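Firnstead Household Chores Pilot
Spring report to the Urquhart fund
Prepared by Thirumalai Kotian

Hi Alistair,

You asked for plain talk this time instead of the big spreadsheet (thank you!), so I'm going to tell you where we are the way I'd tell you over lunch. The short version is that we're ahead on wiping and putting away, behind on anything made of paper, and the money will last through the period we agreed on.

Wiping first, because it's the happy part. The Rakent arm now does a full pass over a kitchen counter without one of us standing by with a hand on the stop button. It still goes around things when it ought to pick them up, so if you leave a mug out you get a clean counter with a mug-shaped patch in it. My mother cleans like that too, so I'm not too upset. The edge along the wall is still bad. It keeps a finger's width away from anything upright and we haven't talked it out of that yet.

Putting away went from embarrassing to pretty decent. Cans, jars and boxes go on the shelf and stay there. Bags of rice and flour are a coin toss, and I'd rather not say much about the flour.

Now paper. You'll remember that the original plan had "tidy loose papers and books" as one line, near the bottom, as if it were the easy thing you do while waiting for lunch. I wrote that line, so blame me. Of the 150 paper tries we ran this spring, the arm finished 40. Most of the ones it finished were single stiff cards. Soft-cover booklets are where everything comes apart: the arm takes hold of the cover, lifts, and the pages stay behind or fan out and slide. Or it gets the whole thing up and then can't turn it over to see which side is the front.
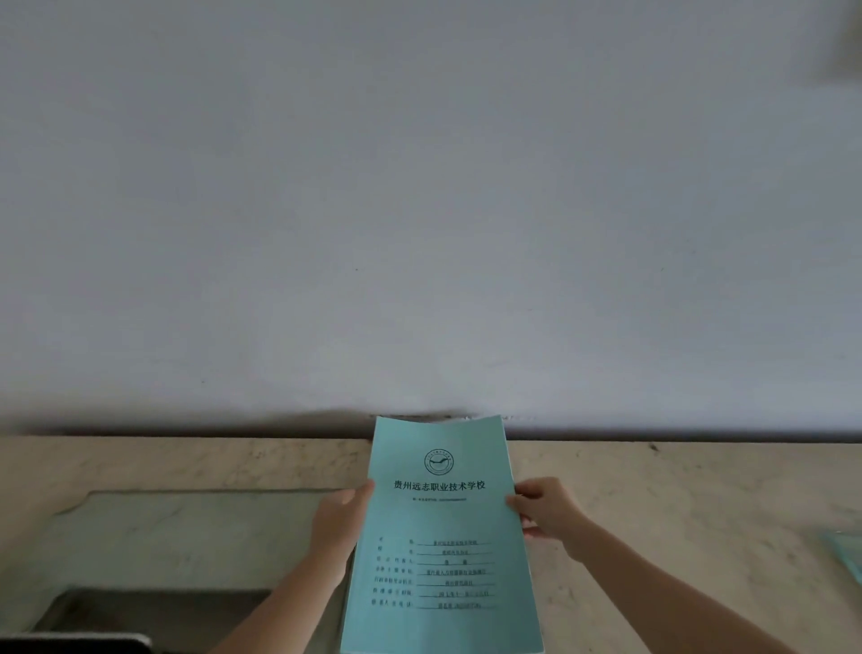 A person doesn't think about any of this. You get a hand on each edge, the fingers come around the front, the thumbs take care of themselves, and if the cover bows a little you just squeeze a bit less. Then you tip it back until you can read it. I've spent a silly amount of time this month picking up booklets and putting them down again, trying to catch what my own thumbs are up to, and I still can't write it down well enough for the software people. So we've changed how we go about it. We now spend mornings collecting footage of people handling bound documents at an ordinary counter, and afternoons trying the same thing on the arm.

Footage of hands is a lot cheaper than arm time, by the way, and the Jerkinstead office has been generous about letting us use theirs. The catch is that one arm can't copy two hands. I know I said in the last report that one would do for everything on the list. I was wrong about that. For paper with any thickness to it I think we need the second arm, and I'd like to move the travel money over to pay for the lease. We haven't touched the travel money, and I don't see us going anywhere before the fall.

Reading covers is its own headache. The camera does fine on big type that faces it squarely. Small print on a curved cover is mostly guesswork, and forms with rows of tiny entries are hopeless at the distance the arm likes to work from. Sorting by title looks possible to me. Sorting by date or by whose name is on the line, I wouldn't promise you that this year. And we want to test on more than English, as half the households that signed up keep papers in at least one other language.

Staffing is unchanged. There are 4 of us, and we lost 3 days in May to a gearbox that had to go back to the shop. It came back quieter than it went out, so I'm calling that a win!

What I'd like from you: a yes or no on moving the travel money, and a decision on whether paper stays in the main goals or becomes a side study. I'd keep it in. If a machine can put away soup but can't deal with the pile of stuff on the end of the counter, people are going to notice, and the pile is what everybody asked for help with when we did the sign-up calls.

If you want to come see it, Friday afternoons are best, after the arm has warmed up and we've swept. Bring a booklet you don't mind getting creased.

Thirumalai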